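Thread: Site rules for robot handling trials, the fruit display task
Board: Rules and Good Practice

cwuisan
Posted May 2, 2023

We are writing a rule sheet for the grape task and I would like comments before it goes up on the wall. The draft was done in April by Aurel Jitaru and me. The robot moves bunches of artificial grapes between wooden crates. There is a cart on one side and a display stand on the other.

The draft so far:

1. One bunch per hand. No stacking a second bunch on a hand that is already holding one.
2. A hand that is not in use stays open and clear of the display.
3. Lower the bunch until it is close to the crate floor, then release. No dropping from the rim.
4. Stop after 3 failed grasps in a row and write it in the log.
5. Anyone inside the marked area must be named on the run sheet.

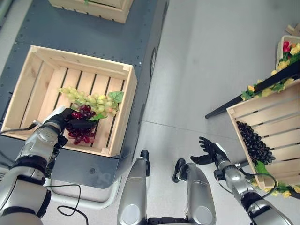 Rule 3 is the one people argue over. Some operators let go high to save time. On a slatted floor I think that is a bad habit, and I want the rule to give a height that can be checked. Please say what number you use.

breltard_ops
We use 18 millimeters above the crate floor, measured from the lowest grape. It is written on the run sheet and we have not had trouble with it.

slatbox
I don't agree with a fixed number. A bunch hangs differently every time you pick it up. If it is held near the stem the tail is long, and if it is held in the middle the tail folds. I would write "lowest point of the bunch touching or nearly touching" and leave it there. An operator can judge that from the wrist view.

cwuisan
"Nearly" is what got us into the argument in the first place. Two reviewers looked at the same run and one passed it and the other failed it.

slatbox
Then train the reviewers. Give them reference stills and tell them which side of the line each one falls on. This is the kind I mean.
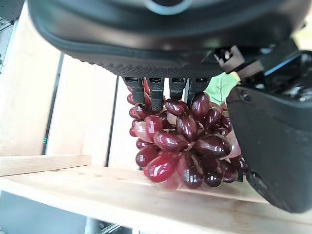 Wrist view, red bunch with its lowest grapes just above the board.

I would pass that one under my wording. You don't need a ruler to see it.

breltard_ops
I would pass it too, but a still doesn't tell you what the hand did next. The log has to cover the release. We keep the number and the stills both.

ajitaru
Aurel here, the other half of the draft. I can live with both. Put slatbox's wording in the rule and the number in a note under it, so a reviewer who is unsure has something to go by. I would also like to raise rule 1. It says one bunch per hand but says nothing on two hands on one bunch. We allow it at Onberg and I think the sheet should say so.

vinos_wood
At Vinoswood we banned two hands on one bunch for the first 200 runs. Too many cases where one arm pulled while the other held. We allowed it again after we added a rule that one hand is the lead hand and the other only supports. The lead is written down before the run starts.

slatbox
That is a lot of paperwork for plastic grapes.

vinos_wood
It is one box on a form. The rule is meant for real fruit later on, and I would like people to be used to it by then.

ajitaru
Agreed on the lead hand. My wording would be: "Two hands may hold one bunch. The lead hand is named before the run. The supporting hand lets go first." Object now if you don't like it.

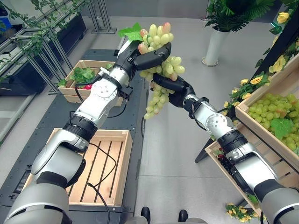
pattinasarany_lab
Does the supporting hand have to be fully open before the lead hand starts to move?

ajitaru
Fully open and backed off from the bunch. If the fingers are only loosened, a leaf or a stem can still catch, and then you have the pulling that vinos_wood described.

pattinasarany_lab
Thanks. I would put that in the rule itself. People here skip the notes.

breltard_ops
Same here. Also, rule 4 should say whether a regrasp in the air counts as a failed grasp. We don't count it. We reviewed 87 runs and the regrasps would have stopped a lot of good ones.

slatbox
I would count it. If the hand has to try again, the first grasp was not good enough.

cwuisan
I will leave that open for now and mark it as undecided on the sheet. Rules 1 and 3 get the new text. Rules 2 and 5 stay as they are unless someone writes in. Send me your wording for rule 4 and I will post both versions in this thread.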